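# Walking the walls at Sallen

Yaryna Sydorenko has spent three seasons recording the old town walls at Sallen, and she starts with a correction. The circuit printed on most visitor maps is wrong on its north side. "They draw it as a closed loop," she says. "The wall stops at the Naylor Gate and picks up again on the other side of the tannery. You have to come down to street level and cross the lane."

The gap is short, but it affects anyone planning the walk. Access to the north section is by a single stone stair with no handrail on the outer side. The south section has a ramp, built in July of the year the walls reopened, and is the only part she recommends for strollers or wheelchairs.

Sydorenko trained as a building surveyor. Her work at Sallen consists of measuring each stretch of masonry, recording the type of stone and mortar, and comparing the result with the town's repair accounts. The accounts run, with breaks, for 500 years. The earliest entries deal almost entirely with lime and cartage.

"The lime is useful," she says. "If the town bought lime in quantity, something was being rebuilt. If it bought rope and timber, it was usually scaffolding or a roof. You match that against what's standing."

By this method she has dated the upper part of the east wall later than the guidebooks do. The lower courses are gray river stone, laid in uneven rows. Above head height the material changes to a yellow sandstone from the quarry at Aslow, cut square and set with thin joints. The line between the two is clear from the footpath outside, best seen before 9 a.m., when the sun is low on that face.

The full circuit is 1000 paces by the old town reckoning, a figure repeated on the plaque at the main gate. Sydorenko does not use it. The pace was never defined, and the wall has been shortened at least once.

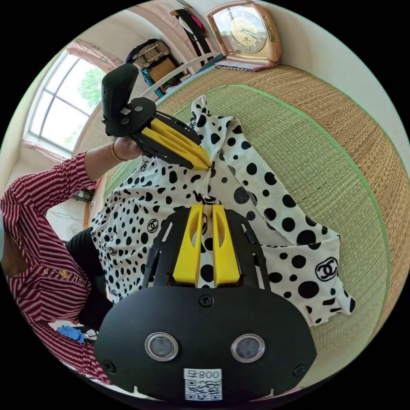 Timeo asked whether the walk is worth doing for a visitor with only one afternoon in the town, given that the castle closes early. Sydorenko's answer was to take the walls second. The castle keep admits its last group at 3 p.m., and the walls stay open until dusk. "Start at the keep, leave by the lower yard, and you come out next to the east stair," she says. "Going the other way you climb the hill twice."

The keep itself she describes as mostly a reconstruction. The ground floor and the well are original. The floors above were rebuilt after a fire, using the old beam sockets, and the stair was moved from the west corner to the center of the room. Visitors looking for medieval work should spend their time in the cellar, where the vault still carries the marks of the boards it was cast on.

She is more positive about the merchants' quarter below the gate. The houses there are narrow and deep, with a shop at the front, a paved yard behind it and a store at the rear with its own door to the canal. Many have been divided into apartments, but the yards are often visible through the passageways during the day. House 619, numbered under the old tax register and not by street, has kept its hoist beam and the iron ring beneath it.

"People photograph the painted fronts," Sydorenko says. "The fronts are recent. The backs were never worth anyone's money to change, so they're older."

Practical matters take up the rest of the conversation. The stone on the north section is slick after rain and the stair is sometimes roped off without notice - the gatehouse posts a card in its window. There is no water on the walls. The bus from Aslow stops outside the main gate, and the return stop is across the bridge, on the far bank.

Her next section is the stretch behind the tannery, where the wall is missing above ground. She expects to find the footings under the lane, a little north of where the maps put them. The survey drawings for the east wall can be consulted at the gatehouse on request.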